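Old tower, no processor – what should I sort first?
Romain Leclerc
Rescued an old desktop and I'm loving it! It's on its side with the panel off. I have a processor coming on Saturday. Do I clear the cables first? 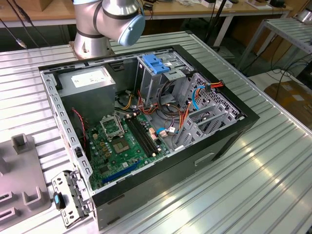
Side off, processor socket open.

Eugénie Moulin
Lovely project! Leave the power cables plugged in but ease the bundle away from the socket so you've got room for your hands. Keep your fingers off the contacts, and check the board's model number before you fit anything – not every chip suits every board.

Picard52
Had one like this, great fun. More memory!!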